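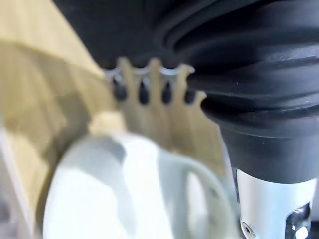
Ridged black rubber on a silver metal mount.

The Tamura Welden is a limited edition film camera sold by Tamura, a small camera maker based in Pasville. It was announced in February in a run of 300 numbered sets, each with a 100 mm lens and a leather case. The maker calls it a "new instrument for portraits." Most reviewers have treated it as the standard Tamura body with different paint.

Design
The shutter, viewfinder and film transport are carried over unchanged from the regular model. Tamura says the lens was redesigned, but it has released no test charts, and the published lens diagram matches the older one. The brass top plate is supplied already worn at the corners - a finish the company describes as "earned." The set weighs 1,262 grams with the case.

Claims and reception
Tamura stated that the edition sold out in 20 minutes. The claim has not been independently confirmed, and sets were still listed by the online dealer Plotport on Mar 12, 2026. The company has not said how many of the numbered sets were held back for dealers.

Critic Hadiza Igwe found the pictures "pleasant, and the same as the ones I got from the cheaper kit." She also questioned the supposed hand-fitting of each lens, a process Tamura mentions in its brochure but does not explain. Collectors have been kinder, though much of their praise concerns the case.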